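布の仕分けとテーブル片付けの作業スタッフ・協力者募集

散らかった机の上を見ると、つい手が伸びてしまう。そんな方をお待ちしています!

Ustau作業室では、小さな布や日用品を「散らす、集める、分ける、拭き上げる」という一連の片付け作業に取り組んでくださる方を募集します。片付けの手順をていねいに見直すプロジェクト「Laitinen」の一環で、10月から始まる新しい期の参加者です。経験は問いません。家で洗濯物をたたむのが好き、引き出しの中を並べ替えていると時間を忘れる、という方ならきっと楽しめます。

■ 作業の内容

中心になるのは布の仕分けです。くしゃっと丸まった布を台の上から一枚ずつ取り、色ごとにまとめていきます。単純に聞こえますが、やってみるとなかなか奥が深いんです。端をつまむか、真ん中をつかむか。近いものから取るか、同じ色を追いかけるか。人によってやり方がまるで違っていて、終わったあとの話し合いがいつも盛り上がります。
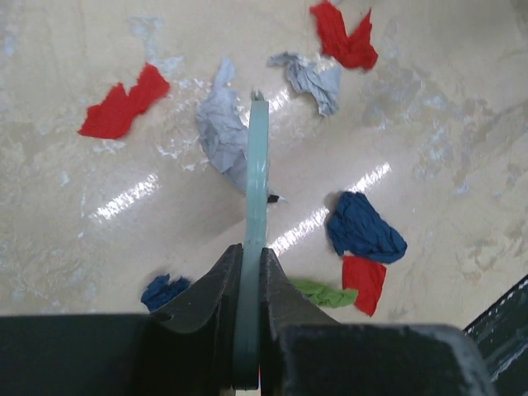 仕分けに使う布。赤、紺、緑、淡いグレーブルーの色違いです。

布の次は、種類の違うものが混ざった台の片付けに進みます。缶詰、紙くず、小物などを見て、残すもの、しまうもの、捨てるものを決め、最後にブラシで台の上を掃きます。ブラシがけは地味な工程ですが、参加者にはいちばん人気があります。細かい糸くずまで取れたときの気持ちよさは、ぜひ体験してほしいです。

1回の作業は30分を5セット。セットの間には休憩をはさみ、飲み物も用意しています(作業台への持ち込みはご遠慮ください)。各セットのあとに、やりにくかった点や気づいたことを短い用紙に書いていただきます。文章の上手下手は関係ありません。「紺の布が取りづらい」の一言でも大歓迎です。
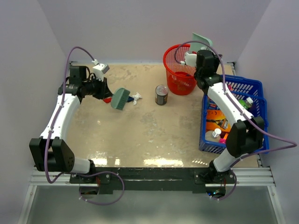

片付けの作業台。緑のハンドブラシ、缶詰、くしゃくしゃの白い紙、青いかご。

■ こんな方に

・18歳以上で、手元の細かい作業が苦にならない方
・色の見分けに不安のない方(気になる方はご相談ください。ブラシがけや記録を中心にした参加もできます)
・日本語で簡単な記入ができる方
・期間中、くり返し参加できる方を優先しますが、1回だけの参加も可能です

左利きの方、特に歓迎します! これまで右利きの参加者に偏っていたので、道具の置き方や手の運びについて、ぜひ意見を聞かせてください。

■ 場所と服装

Flodov館 447号室。エレベーターを降りて右手の奥です。室内は土足のままで構いません。袖口の広い服は布に引っかかりやすいので、袖をまくれる服装でお越しください。指輪やブレスレットは作業中だけ外していただきます。

■ 謝礼

規定の謝礼を、作業日ごとにお支払いします。交通費は別途支給します。金額は応募後の案内に記載しますので、確認のうえで参加を決めてください。

■ 応募方法

Ericoの応募フォームから、お名前、連絡先、利き手、参加できる時間帯をお送りください。あわせて「好きな片付け」について400字以内で書いていただきます。冷蔵庫の中でも、筆箱でも、なんでもどうぞ。読むのを楽しみにしています。

応募の締め切りは定員に達した時点です。書類を確認し、参加いただく方には見学日の候補をお知らせします。見学では実際に布を触っていただけますので、作業が自分に合うかどうか、そこで決めていただいて大丈夫です。

掲載日:2026年5月14日
Ustau作業室 参加者募集係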